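## 3. Handling rules

Our group (Dilruba Dewan, Sunil Biswas and Nusrat Kanagaratnam) wrote one rule sheet for the hand-held gripper before any recording began. Pads get checked at the start of each session — fraying is logged, and a pad that lifts off its block is replaced. 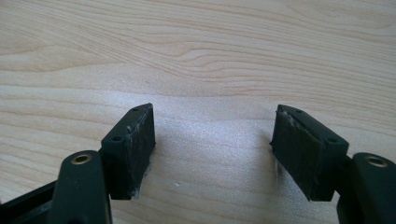
The sheet also limits a session to 163 grasps. Fingers stay clear of the linkage while the jaws move, and any change to the rules is initialled by two members.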